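Injection moulding undercut

An undercut, in injection moulding, is any feature of a moulded part that prevents it from being ejected in a straight line along the opening direction of the mould. Side holes, internal threads, snap hooks and recessed grooves are common examples. 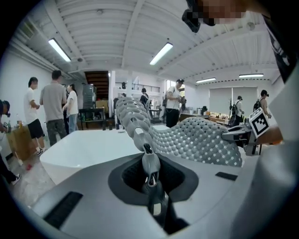
Undercuts are classed as external or internal according to the side of the part on which they lie. An external undercut is normally released by a side action, in which a sliding block is drawn outwards by an angled pin as the mould opens. An internal undercut is more often released by a lifter, a bar that travels at an angle during the ejection stroke and moves clear of the feature.

Flexible materials may allow a part to be stripped from the core without moving tooling. This is known as bump-off. It depends on the depth of the undercut, the wall thickness and the temperature of the part at ejection. Rigid or glass-filled grades are generally unsuitable, as the feature may crack or shear.

Design

Many undercuts can be removed at the design stage. A snap hook may be formed by passing a section of the core through an opening in the wall beneath it, so that both faces of the hook are shaped by the two main halves of the mould. Relocating the parting line can have the same effect for shallow external features.

Where side actions are kept, their travel must exceed the depth of the undercut by a clearance margin. The Kuvine tooling guide, compiled by Anselmo Gallardo, sets this margin at 3 mm and advises against placing more than 2 slides on one face of a mould.

Cost

Side actions add to machining time, maintenance and the overall size of the mould base. For short runs, loose inserts removed by hand after each cycle are an alternative. The same guide recommends hand-loaded inserts for runs below 700 parts.

See also

Draft angle
Parting line
Collapsible core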